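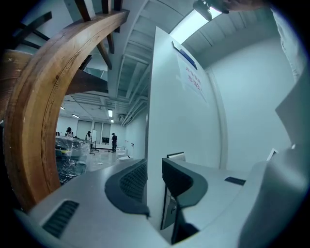

Clavach Handheld Manipulation Set

README and data card
Release 2, July 31, 2022
Maintained by the Sudenell student robotics project

Summary

Clavach is a set of short recordings made with a hand-held two-finger gripper. A student holds the gripper, performs a task, and the wrist-mounted camera records the fingers and whatever is past them. The set was put together for the project stream of the Sudenell robotics club and is used there to train and compare small imitation policies. It is released so that other clubs and undergraduate courses can repeat our results without building a rig first.

The release contains 1316 episodes. Of these, 200 are held out as a test split and should not be used for tuning. There are 8 task families and 5 operators. Operators are listed by code only.

What is in the archive

episodes/ One folder per episode. Each holds a video file, a pose track, a gripper width track and a metadata file.
splits/ Plain text lists of episode codes for train and test.
calib/ Lens and time offset calibration for each gripper build.
tools/ Python scripts for loading, resampling and checking episodes.
docs/ Operator instructions, task sheets and the change log.

Episode folders are named by task code, operator code and a running number. Running numbers have gaps where episodes were removed in review. Do not assume they are consecutive.

Task families

reach: move to a marked object and stop without contact
pick: grasp a single object and lift it clear
place: put a held object inside a marked area
stack: place one object on top of another
sort: move objects into trays by colour
open: open a hinged lid or door
wipe: draw a cloth across a flat surface
carry: walk with the gripper from one station to another

The carry family behaves differently from the rest. The operator is on foot, the view swings well off the work surface, and long stretches of an episode may show ceiling, walls, fixtures, furniture or other people in the room. Models trained on the tabletop families alone do poorly on it. We report carry results separately and ask that others do the same.

Sensors and formats

Video is colour, from a single wide-angle lens. Straight edges bend noticeably toward the margins. The distortion is left in the distributed files. tools/undistort.py produces rectified frames if you need them, at the cost of losing part of the outer field, including some of the gripper body.

Pose is given as position in metres and orientation as a unit quaternion, in a frame fixed at the start of each episode. Gravity is aligned with the negative z axis. Gripper width is in millimetres between the inner faces of the pads. All three streams share one clock after the correction in calib/ is applied. The loader applies it by default.

The fingertips are dark, textured and rounded. On dark objects the contact edge can be hard to find in the video, and the width track is a better signal of closure.

Collection

Episodes were recorded at two sites, the Valtport workshop and the Paquette hall. Collection ran from February until the release was frozen. Lighting was whatever the building supplied. The bright ceiling fixtures saturate the sensor when the gripper is tilted up, and exposure takes several frames to recover. These frames have not been removed.

Operators worked from the task sheets in docs/. An episode was kept if the task was completed and the pose track had no break. Failed attempts with a complete pose track are kept as well and carry the value "fail" in the outcome field. Filter on this field before training unless you want them.

The reset between episodes is not recorded.

Review and labelling

Each episode was checked by a student other than its operator. The reviewer set the outcome field, trimmed dead time at both ends and marked any span where the pose looked wrong. Marked spans are in the metadata under "suspect". The loader leaves them in place. Pass drop_suspect=True to skip them.

No object boxes, masks or text transcriptions are supplied. Signs and handwriting that pass through the view are unlabelled, and much of it is not legible at the recorded angle.

People and privacy

Bystanders appear in the background of some episodes, mostly in carry. Club members working in either room signed the consent form in docs/. Audio was never recorded. Please do not use the set to identify or track individuals. Anyone who wants an episode withdrawn can write to the project address with the episode code, and it will be dropped at the next release.

Known problems

Pose drifts when the view is mostly plain wall or ceiling. Expect it in carry, and in the first seconds of any episode that starts tilted up.
Gripper width sticks at its last value if the encoder cable works loose. Affected spans should be marked suspect, but we have probably missed a few.
The sort family was recorded at Valtport only. Do not read site effects into it.
Glossy floors and clear plastic give false feature matches. The tracker settings we used are in calib/tracker.cfg.
Two-handed work is not represented.

Suggested use

Train on splits/train.txt, report success by family and state whether failed episodes were included. Average across families only after listing them individually. The baseline in tools/baseline.py trains on one consumer graphics card and gives a reference point, nothing more.

The set is not suitable for evaluating safety behaviour, human following or navigation.

Licence

Data and documentation may be used for teaching and non-commercial research with attribution to the Sudenell student robotics project. Code in tools/ is under the MIT licence.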